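Pre-race safety check, Skirlow round, 24/04/2018

My notes from scrutineering, tidied up a bit so you can all have a go at me in the paddock!

Harness and seat: OK. Belts are in date.
Extinguisher: OK, gauge in the green.
Wheel nuts: two were loose on the Tanui car (again!), now torqued.
Minimum weight: 1,065 kg needed, passed with a bit to spare.
Pit lane limiter: set to 60, please leave it there. 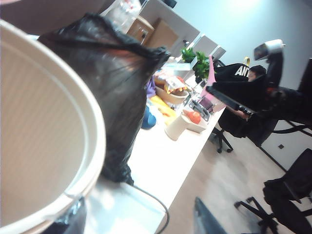

Pit garage: needs work. I want the fuel side kept clear before Kotdale, and the table needs a proper sort-out as well. Tie up the rubbish in a black bag like the one by the cream bucket, then get it out to the skip.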